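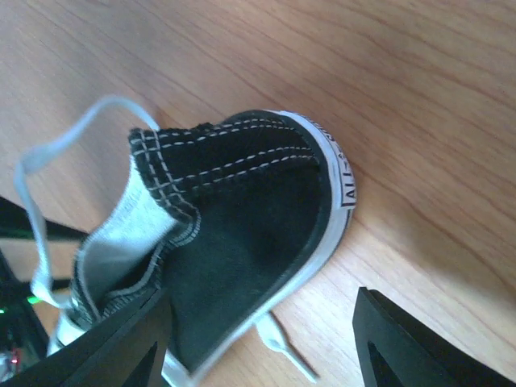
Chapter 3
The Canvas Shoe: Parts, Seams and Care

In the last chapter we worked with leather. Leather is cut from a skin, and every skin is different, so the shoemaker must look at each piece before he cuts it. With canvas the work is easier at the beginning and more difficult at the end. The cloth comes on a roll and one metre is like the next metre. But cloth has threads, and threads come loose at every cut edge. For this reason a large part of the present chapter is about edges and how they are sewn.

After this chapter you should be able to name the parts of a simple canvas shoe, to say what each row of stitches does, and to clean and store a pair without harm to the cloth or the rubber.

3.1 Words you will need

The upper is everything above the sole. In a canvas shoe it is made from few pieces: the side panels, the tongue, the toe part and the heel strip. The heel strip is a narrow band which stands upright at the back and covers the place where the two side panels meet. The collar is the edge of the opening, where the foot goes in. The sidewall is the band of rubber around the bottom of the upper.

Students often mix up the collar and the heel strip, as they meet at the back of the shoe. Remember that the collar goes round the opening and the heel strip goes down from it.

3.2 Reading the stitches

Take a black shoe with white thread if you can find one. On such a shoe the seams are easy to follow, also for a beginner. Along each side of the heel strip there is a pair of stitch rows. One row would hold the strip in its place, but the heel is pulled every time the shoe is put on, and the second row shares this pull. At the top, the rows of the collar cross the rows of the strip and make a small grid.

Where an edge turns a corner, a straight row is often not enough. There the thread may go from side to side in a dense zigzag, and it covers the border of the cloth. Look at this place first when you judge an old shoe. Frayed cloth at the collar is very common and can be mended if the stitches under it are still whole.
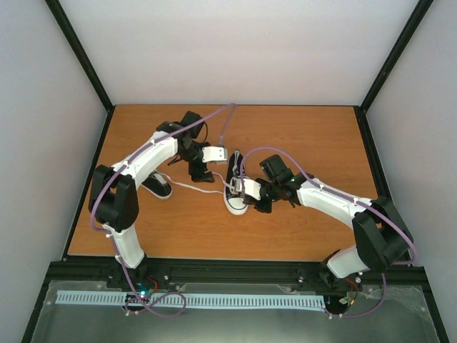 Always put the shoe on a table with good light and enough free space around it. Turn it slowly and look at the heel, then at each side, then at the toe. Hold it by the heel or by the sidewall and do not lift it by the laces, which pulls at the eyelets.

Setareh Shokri, who taught shoe repair in Jovside, asked her students to draw the heel of their own shoe before they opened any seam. We keep this habit in the exercises. A drawing with a pencil is enough, and it need not be beautiful.

3.3 Before you begin the exercises

You will need one old pair of canvas shoes, a soft brush, a seam ripper, a needle of medium size and strong cotton thread. Brush the shoes well and leave them in a dry room for 12 hours. Do not put them on a heater, as the glue of the sidewall can become weak.

Exercise 1 asks you to draw and name the parts. For Exercise 2 you will open a short piece of the collar seam and sew it again by hand. Work on the left shoe only and keep the right one as it is, so that you can compare the two afterwards.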